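### 4.2 From loop detections to a reach plan

The part of Paltley we enjoyed building the most is the stretch between "the detector found something" and "the arm is moving." In our first version this was a single function that took the highest-scoring loop, computed a grasp point at its center of mass, and asked the planner for a path. It failed in a way that taught us a lot. A closed loop has its center of mass in empty air! The fingers shut neatly on nothing, the gripper reported a width of zero, and the state machine marked the trial as a slip.

The current version treats every loop as a thin closed curve with an anchor on one side and a locking head somewhere along the rest. We fit the curve in the image, lift it to 3D using the known plane of the rail groove as a prior, and then score grasp candidates along the curve itself. Each candidate gets three terms: distance from the anchor, clearance from the rail, and how well the closing direction of the jaws lines up with the local normal of the curve. The weights were set by hand on the Montes bench and have not been touched since, and we were pleasantly surprised by how well they carried over to the Trondeck fixtures, where the clips are spaced differently and the rail sits lower.

Ordering matters as much as the grasp. With several loops on one rail, the arm can easily brush a near loop on its way to a far one, and a brushed loop swings to a new pose that the planner knows nothing about. Paltley therefore builds a small visiting graph before the first motion. Nodes are loops, and an edge carries the cost of the swept volume between two pregrasp poses, including the wrist and its cables (Section 3.4). For the handful of loops on a typical rail we can simply try every order, so there is no need for anything clever. 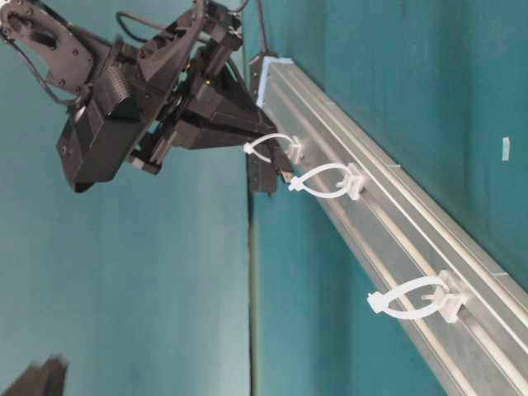 The pregrasp pose is where perception gets its second chance. Once the gripper is stationed close to the target, we rerun the curve fit on a tight crop and compare it with the fit from the overview. If the two agree to within the jaw opening, the arm continues along a straight approach. If they disagree, the planner keeps the pose, replaces the curve, and rescored candidates are pushed back onto the queue. We call this the "look again" step, and it is cheap: a median of 91 ms on the bench computer, most of it spent in the segmentation network.

Figure 1. The bench during development, with zip-tie loops clipped along an extrusion rail and the parallel gripper near the far end.

Two details of the refit deserve a mention for anyone who wants to reproduce the system. First, the grooves in the rail are bright, straight, and parallel, and an edge-based fit will happily lock onto them. We mask the rail using its modeled outline plus a small margin, then let the curve cross the mask only near an anchor. Second, the locking head is a much better landmark than the tail. Tails vary with how the tie was trimmed, while heads keep the same shape, so we use the head to fix the starting point of the curve and ignore the tail completely.

### 4.3 Effect of the second look

We ran 519 trials with the full pipeline and 400 with the second look disabled, all using the same grasp weights and the same visiting graph. The gain was largest when an earlier reach had disturbed a neighboring loop, which is exactly the case we hoped it would help. In the disabled condition, 65 trials ended with the jaws closing beside the curve. Most of these had a perfectly good plan for where the loop used to be.

What excites us here is that none of the improvement came from a bigger model. The detector is the stock Reltau network in both conditions. All of the change comes from asking it a second question at a better moment, with a crop that fills its input. The remaining failures are mostly loops that lean toward the rail, where the clearance term pushes the candidate so far from the anchor that the closing direction becomes poor. We tried relaxing the clearance term for these cases and got some of them back, at the price of contact with the rail. A compliant approach, discussed in Section 6, looks like the better route.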